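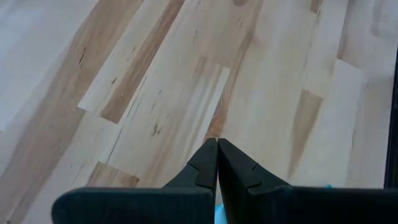 June
By Declan Te Moana

Up at 5:30, at the Ormsby shop before seven. Rain on the roof until lunch and then it quit. I want to get the whole day down tonight while I still have the order straight, as Murray Kingi will be asking me for it and I would sooner copy it out of here than try to remember.

The arm closed on Rhys's hand this morning. He is fine. Two fingers pinched, the nail on the middle one gone dark, no break. He drove himself home at the normal time. But it closed when it had no business closing, and we stopped the cell for the day.

What happened, as near as I can put it together. We were running the pick routine over the wood top, same as all week. At 9:40 the arm stopped at the low point, right above the surface, with a grip fault on the screen. Position error, fingers shut. We have had that fault before, so I did what we always do. I paused the program, Rhys went in through the side gate to look at the fingers, and I stayed at the laptop. The gate switch tripped and the arm's brakes came on. I heard them. Rhys said he wanted the fingers open so he could check the pads for grit. I sent the open command and they opened. He put his hand in and wiped the left pad with his thumb. Then the fingers closed.

I did not send a close. I have gone over that all day. My hands were on the laptop but I had not touched anything after the open.

He yelled and I hit the stop. The gripper did not let go when I hit the stop. It held where it was, which is how it is built, so that it won't drop a part when the power goes. Good for parts. It took me maybe ten seconds to remember the manual release, and then I was on the wrong side of the bench to reach it and had to go around. Rhys was very calm by then, calmer than I was. He told me which way to turn the screw.

Ice from the lunchroom freezer, then I took him over to the clinic. They took a picture of the hand and sent him back with tape on it. I phoned Murray Kingi from the parking lot. He said lock it out and touch nothing, so when we got back I hung my lock on the main switch and wrote the tag. Anderson came down from Faldale at eleven with his own laptop and we spent the rest of the day on the logs.

There are two problems, and I think they are separate.

The first is the gate. We all believed opening the gate killed everything. It kills the arm. The gripper gets its 24 volts from a different supply, the one we added when we changed over to the electric fingers in the spring, and that supply was never put behind the safety relay. Murray Mahuika drew it up that way on the sketch as a temporary thing and I wired it off the sketch. It says "temp" on the drawing in his writing. So for three months everybody who has gone through that gate has been standing next to a live gripper. I went through it myself plenty of times. I cleaned those pads last week.

The second is why it closed. Anderson found it around two. The gripper controller keeps its last command from the main program, and if that command fails it tries again after a timeout. The timeout was set to 3000 milliseconds. When I sent the open from the laptop, it opened, but the failed close from the program was still sitting in the queue. Three seconds later the controller tried again. In the log you can see the open, then a gap, then the close, with nothing from my side in between. He scrolled back and found the same pattern on other days – a fault, an open by hand, a close a few seconds later. There are 28 of them since the changeover. Every other time there was nothing in the fingers and we didn't notice, or we saw it twitch and thought it was homing itself. I do remember seeing it twitch. I remember saying something to Rhys about it and him saying it does that.

That bothers me more than the wiring. The wiring was hidden in the cabinet. The twitch was right in front of us.

Anderson wanted to prove it, so with Kingi's okay over the phone we took my lock off for one test, gate shut, both of us outside. We used a bit of pine in place of a hand. He forced the grip fault, I sent the open, and we watched the clock. It closed at three seconds and put a dent in the pine on both sides. We did it again with the retry set to zero and it stayed open. Then I put the lock back on. The force setting was at 54 percent. I had thought it was lower. If it had been at full I think we would have been at the hospital and not the clinic.

I rang Irkonex, who sold us the gripper, and got a young man who was polite and said the retry is described in the manual. I looked it up and he is right. It is on one of the back pages in a table, and the default is on. He is going to send the wiring page that shows where the supply ought to go. I told him we would like that in writing and he gave me a ticket number, 579.

What we agreed before going home. The gripper supply goes behind the relay, and Mahuika does the drawing properly this time and I don't wire anything marked temp. Retry off. Force down until we have a reason to raise it. A release tool on a chain at the gate side, so that the person standing there can reach it. No hands between the fingers unless the main switch is locked, and whoever's hand it is holds the key. Kingi wants that last one signed by all of us. He also wants the Stestance cell checked, because it was built off the same sketch. I called over there at four and they shut it down while I was on the phone. They were decent about it.

I talked to Murray Mahuika too. He took it hard. I said I was the one who had wired it and tested it, and what I had tested was the arm. I opened the gate, saw the arm stop, and ticked the box. The box only said "gate stops robot." I never tried it with the fingers moving. We went back and forth like that for a while and then he went to find the original drawing.

We still don't know why it faults at the low point in the first place. Anderson thinks the fingers are meeting a hair early and the controller reads that as a jam. I think the pads are wearing and the closed position has moved. He is leaving his laptop with me and we'll look at it once the supply is moved over.

Rhys texted at seven to say the hand is throbbing but he ate dinner with it. He asked if he could be in tomorrow. I told him to come in late and that he could do the labels. I need to pick up a length of chain and two padlocks on the way in, and ask Kingi who pays for the clinic.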